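3.2 Where people put the fruit

I should admit that I came to this part of the study with a theory, and the theory was about sinks. I figured that in the small rental kitchens of Ostbridge, everything on the counter would drift toward the water. My co-author Evaristo Greco bet me a lunch that it was all about the outlet, and I owe him a lunch.

We mailed 700 surveys in August and got 400 back, which made both of us very happy (Rosario Galli's earlier survey in Wirholm did a lot worse, and she'd offered people cake). The question that matters for this section is number six: "What is on your counter right now, and what is it next to?" People love this question! They wrote in the margins. One man drew a map.

The strongest pattern is what I've been calling the cord rule. If a household cooks on a portable burner, the burner goes wherever its cord will reach, and the rest of the counter gets sorted out from there. Food that doesn't need the fridge ends up in the middle, usually toward the back, and the storage containers land beside it. Figure 4 has this kind of layout, with the cooktop at the left, a mango near the back edge and a tall clear container next to it.
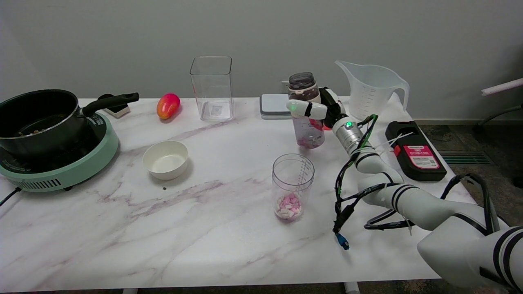 3.3 Pans that stay out

Now for the part I enjoyed most. We asked whether the last pan used was still sitting on the burner, and I expected people to fib. They mostly didn't. Households with a built-in stove tended to say the pan was in the sink or the dishwasher, while the portable burner people told us, pretty cheerfully, that it was right where they'd left it.

Why? My guess is storage. Ottavio Orlandini has argued that a portable burner works like an extra shelf, and our margin notes back him up. Several people said the pan "lives there," and one said she only moves it when her sister visits. I'd be careful with this, though, as we didn't ask how many cabinets anyone had (a dumb omission, and entirely mine). Abílio Moreira is adding that question to the Lestau round.

There's also the handle. Right-handed cooks wrote that they leave it pointing right, over the counter, and then things pile up behind it. We didn't ask about handles at all, so please treat that as gossip until somebody tests it. In Figure 5 the saucepan is on the cooktop with its long handle out to the right, and a small block sits just behind it.

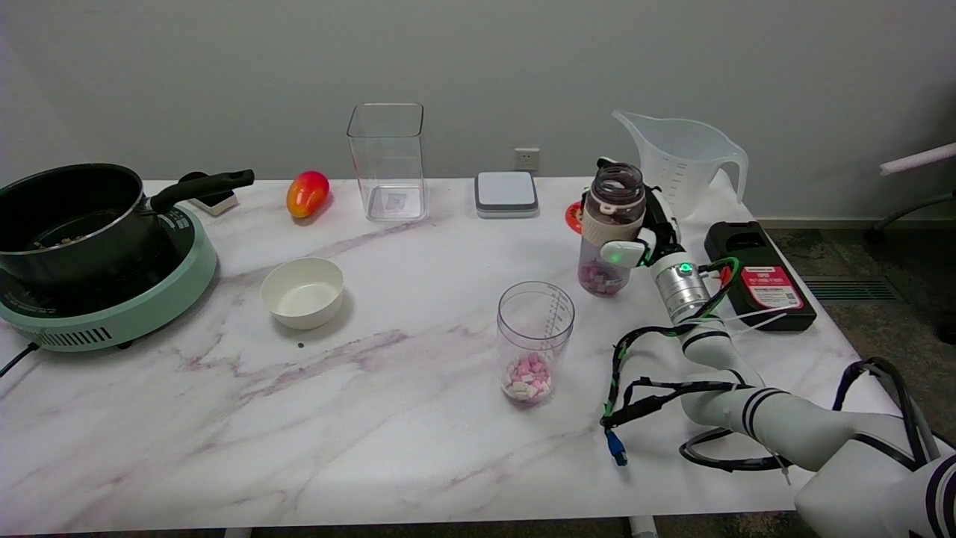
3.4 What we'd do differently

Ask about cabinets, obviously. I'd also split "counter" from "table," as 100 of our replies used the two words for the same surface and we had to write back to every one of them.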